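Soft plastics and snack packaging: changes to the pantry and recycling routine

September 20, 2023

The Figueroa building has had a shared snack shelf on level 3 since the kitchen was refitted. Most of what goes onto it arrives in flexible packaging: chip bags, fruit snack wrappers, biscuit sleeves and the larger outer bags that hold individually wrapped pieces. This item sets out how those packets should be stored, resealed and discarded from now on. It replaces the note on the pantry door, which dates from before Dralau took over the waste contract.

Weights were recorded during August. Flexible packaging made up 19 per cent of the kitchen's waste by volume but very little of it by mass. The general bin was reaching its fill line well before collection, mostly with air trapped in bags that had been scrunched and had sprung open again. Dralau charges by the lift, so volume is the figure that matters on the invoice.

Storage

Unopened bags go on the upper shelf, standing, with the front panel facing out. Large bags go at the back. Opened bags go in the lidded tubs on the lower shelf, one product per tub. Fold the top of the bag down twice and clip it. Rubber bands are not suitable for corn chips or anything else brittle, as the band gathers the film unevenly and leaves a gap at each side of the fold.

Several of the imported snacks carry their ingredient and nutrition text in Chinese only. Anyone putting one of these out should write the product type and any allergens in English on a strip of masking tape and fix it to the front of the bag, clear of the date code. Do not cover the nutrition table. Colour is no guide to contents – green packaging is used for several unrelated flavours, and purple for at least two. 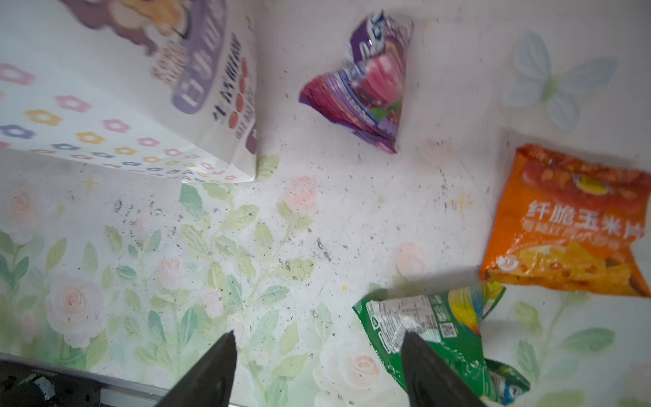
Snack packaging on the floral surface, with an orange bag of corn chips at right.

Sorting

Most chip bags are a laminated film with a thin metallised layer on the inside. Some fruit snack wrappers are similar, and others are a single plastic. The simplest check is the scrunch test: crush the empty packet in one hand, then let go. If it springs back, it is treated as soft plastic. If it stays crushed and feels like kitchen foil, it goes in the foil tub.

Shake crumbs into the organics caddy before sorting. Packets with a light film of oil or seasoning are accepted. Packets with wet residue are not, and should go to general waste. Paper labels and printed codes may be left on.

Flatten each bag and press the air out from the sealed end towards the opening. Do not tie bags in knots, and do not put small wrappers inside large ones. The Ostix sorting line reads one layer at a time and will reject a stuffed bag along with everything in it.

Collection

The new soft plastics bin has a capacity of 80 litres and stands to the left of the fridge. The liner is changed when the contents reach the marked line. Full liners are labelled with the floor number and taken to the cage at the loading dock. The trial on the level below produced 415 packets in its first liner – close to the estimate Gostano supplied when the bin size was chosen.

Tape, pens and spare clips are in the second drawer. Requests for more tubs should be entered on the supplies sheet, with the shelf position noted. The old door note can be removed by whoever next refills the tape.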